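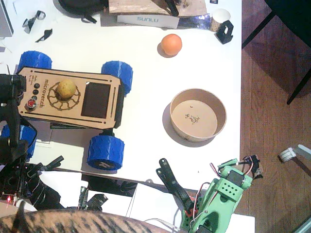
May, Saturday, 4:10 pm

Bench rules again before I forget, going on the Lekach checklist w/ our edits.

1. Both arms torque off before any hand goes over the table. Software stop doesn't count, pull the supply.
2. Speed cap 40 percent for anything new. Also applies to replays!! Replays are where we got bitten at Brimemside.
3. One person calls motion, out loud. Other one stays off the keyboard.
4. Wires tied back to the base, not looped over joints. Still not doing this properly on the green arm. Fix Monday.
5. Rover off at its own switch when it's inside reach of either arm. Sondeo draft says "parked", too vague, parked isn't off.
6. Table clear of anything not in the task. Box, foil, cup, clamp board all go on the shelf. Did not happen today.

Open: do we log a near miss if the gripper only touches the rover wheel? Viklund sheet says yes. I say yes too, takes 2 minutes.

Joint limits: raw 4000 is too close to the end stop on the wrist, drop it and re-save. Check teh other arm as well.

Print this & tape it up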